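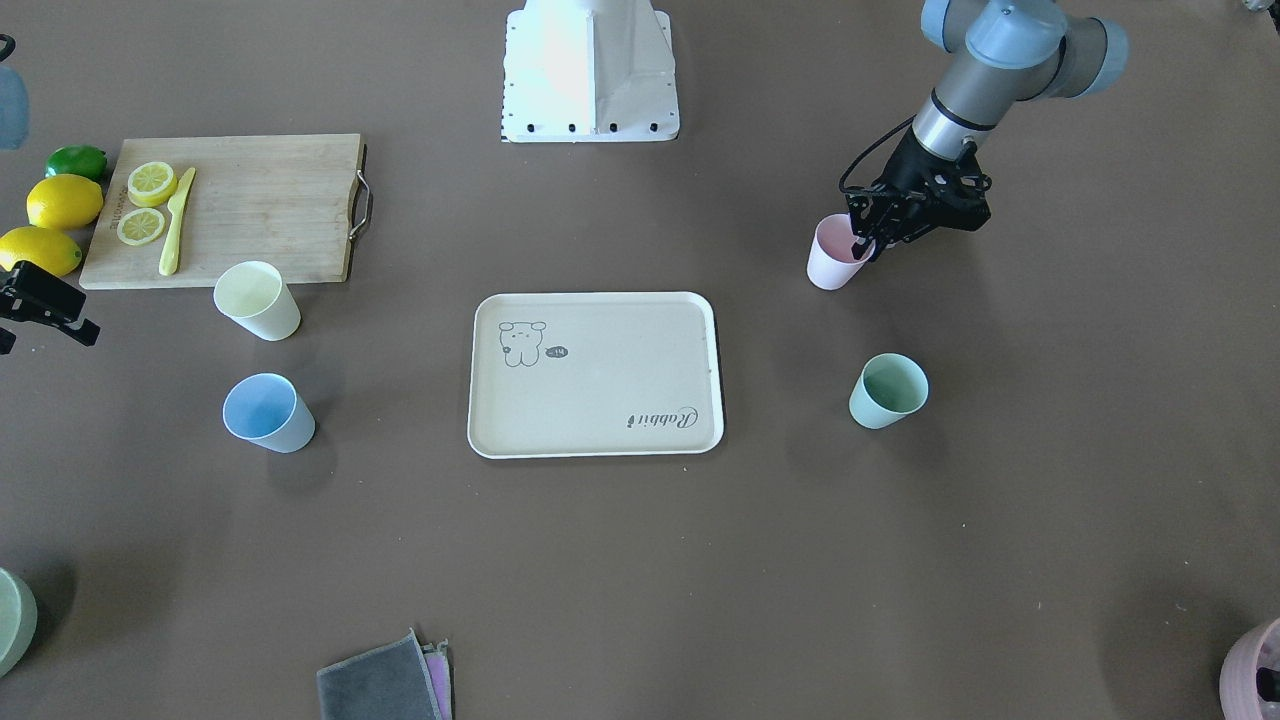
Unit 4. Cold drinks station: citrus preparation and setting out

4.1 Scope
These notes cover whole fruit, sliced fruit and drinkware for a self-service cold drinks table. Hot drinks are in Unit 5. Bring the Dalla portion chart to the Friday practical.

4.2 Layout
Whole fruit stays off the cutting board, on the side of the non-cutting hand. Lemons and limes may share a space before cutting. Only the fruit in use goes on the board. Cups stand on the far side of the board, out of reach of juice.

4.3 Boards and knives
Bamboo is harder than most softwoods and takes little water if dried upright. Do not soak it. Plastic knives are accepted in this course for lemon and lime. They crush the fruit if pressed straight down, so use a long draw stroke and let the edge enter the peel at a shallow angle.

4.4 Slicing
Wash the fruit. Remove both ends until the segments show. Cut across the axis to give round slices of even thickness. Lift out seeds with the knife tip. Slices are laid flat and not stacked until service.

4.5 Quantities
Base mix (Viletti method), per batch:
lemon juice 200 ml
sugar 108 g
lime juice 25 ml
Water is added at the table. One slice per cup.

4.6 Cups
Plastic cups are set base down, with a gap between rims. Handle by the lower half. A cup touched inside the rim is returned to the wash.

Reading: Gezer handbook, p. 31. The section on syrups is not examined.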